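Craft fair table layout, tape or no tape??
Millora Makers Board > Selling in person

ralla_soaps
Got a spot at the Arriaga market in October, $63 a table. First time. Do you plan the layout at home or just wing it? Thinking brown paper and blue tape, one section per product

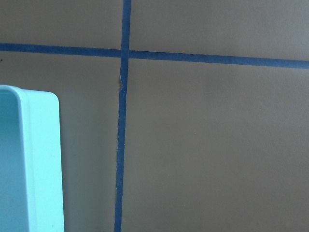
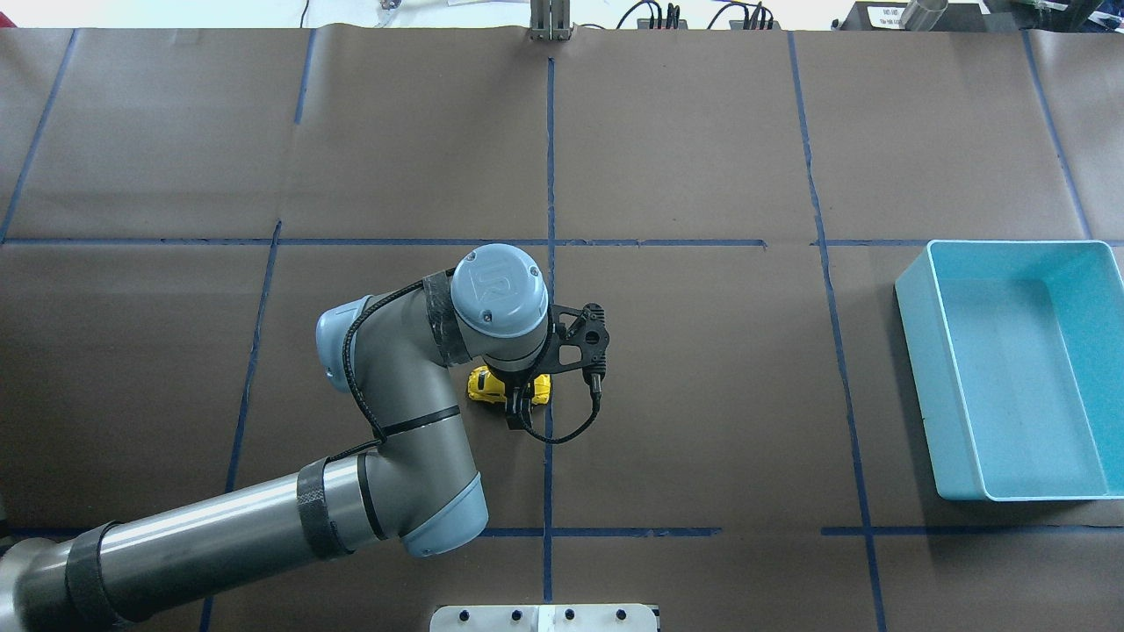

Reply 1
nalirier29
Plan it at home. Setup time is short and you'll be tired. Keep the cash box in the same section evry time

Reply 2
potsandpans721
Disagree, grids look stiff. People walk right by. Go for height, crates, whatever. Flat table = no sales

Reply 3
nalirier29
sold fine off a flat table for years but ok

Reply 4
ralla_soaps
Could do both? grid at home, crates on top. Does anyone put prices on teh front edge

Reply 5
potsandpans721
Yes, big ones. Nobody asks, they just leave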